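How to Check a Faucet Aerator and Restore Water Flow

November | By Kjell Lindqvist

Filed under: Home Maintenance, Kitchen and Bath

A faucet that once filled a cup in a few seconds may slow down over several months. In many homes the cause is the aerator, the small screened fitting at the end of the spout.
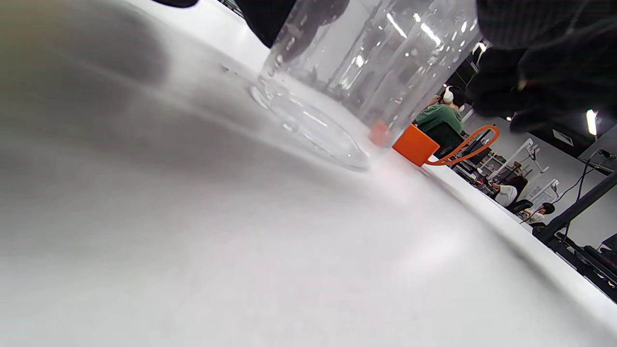

Residents are advised to check the aerator before calling a plumber. The work requires an adjustable wrench, a soft cloth, an old toothbrush, white vinegar and a small bowl.

Before you begin

Test the other faucets in the home. If all of them run slowly, the problem is likely to be in the supply line or the pressure regulator, and this procedure will not correct it. If only one faucet is affected, continue with the steps below. Close the drain before removing any parts.

Removing the aerator

1. Dry the end of the spout and try to turn the aerator by hand. Viewed from above, it loosens in a clockwise direction.
2. If it does not move, wrap it in the cloth and apply the wrench with light pressure. Plated fittings scratch easily.
3. Lay the parts out in the order in which they come off – housing, screen, flow disc and rubber washer. The order varies by maker, and a quick sketch is useful.

Some newer faucets have a recessed aerator that sits inside the spout and must be removed with a plastic key. The key is often supplied in the box with the faucet. Do not use pliers on this type.

Cleaning

Rinse each part under another faucet to remove loose grit. Place the screen and disc in the bowl, cover them with vinegar and leave them for 12 minutes. Heavy scale may need a second soak. Brush both sides of the screen and rinse again. Keep the rubber washer out of the vinegar, and replace it if it is cracked or flattened.

With the aerator off, run cold water through the open spout for a few seconds. A strong stream at this point indicates that the blockage was in the fitting. A weak stream points to the shutoff valve under the sink or to the cartridge.

Reassembly

Return the parts in their original order and tighten the housing by hand, turning it counterclockwise as viewed from above. Open the faucet and look for drips at the threads. If water escapes, remove the housing, reseat the washer and try again – a further quarter turn with the wrench should be the last resort.

In areas with hard water, repeat the cleaning twice a year.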